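Grerkusbridge Workshop, Household Goods Section
Notebook entry, 7 June 2022
Subject: table covering and wicker basket, Bench 6

The white cloth remains on the bench for the present. It is marked in several places and will be laundered before the August inventory. The rectangular basket is entered under Guruslow stock, item 556, and is kept with the small green ball, item 160.

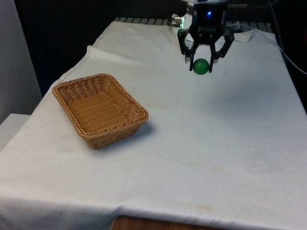
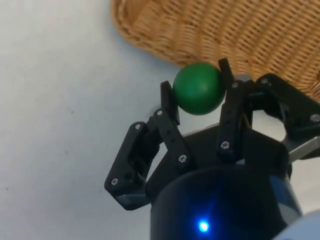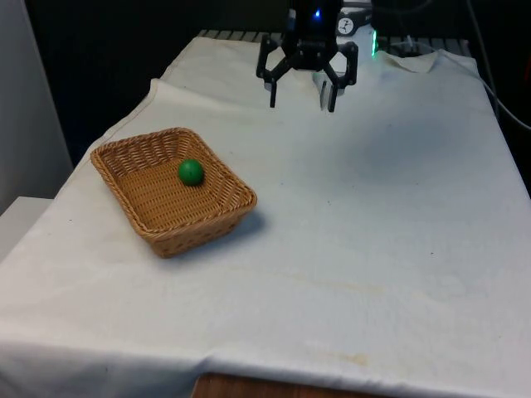
Wicker basket and green ball, Bench 6.

Bakhtiari, on reading the draft of this entry, remarked that wicker of this kind should not be stored beneath heavier goods, as a braided rim will loosen under steady weight well before the weave itself gives way. The Dastow baskets were stacked 11 high over one winter, and several had to be rebound along the long sides. Bakhtiari would prefer open shelving and a dry cloth for dusting.

The recommendation is accepted. Baskets will go on the upper shelf in a single layer, with the smaller ones nested only where the rims do not touch. Water is not to be used on the weave; a soft brush is sufficient for the corners.

With regard to the cloth, the yellowish streak should be treated before the general wash. The brown stain near the front may need a second treatment. If either mark persists, the cloth will be moved to packing use and a replacement drawn from the linen cupboard — the heavier weight, if any is left.

Outstanding: shelf label for item 556; confirm whether the Dastow baskets are to be listed separately or under the same heading.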